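## Getting marks off a white table

I've had a white worktop for nine years now, and I've tried most things on it (including toothpaste, which I don't recommend!). These days I start with warm water, a drop of washing-up liquid and a soft cloth, and nine times out of ten I stop there.
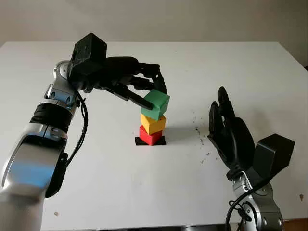 For tea rings I mix bicarbonate of soda with a little water, leave it on for 3 minutes and wipe it away with a damp cloth. Don't scrub! You'll only dull the surface, and then every spill clings to it. Biro needs a dab of surgical spirit on cotton wool – try a hidden corner first, and open a window.

Paint scuffs from toys and bricks are the ones I get asked about most, and a plain pencil rubber shifts a surprising number of them. 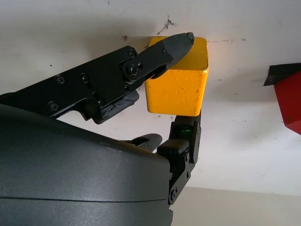
Lụa Đỗ wrote in to say the rubber must be a white one, as her pink one left a smear that took her all of January to get rid of.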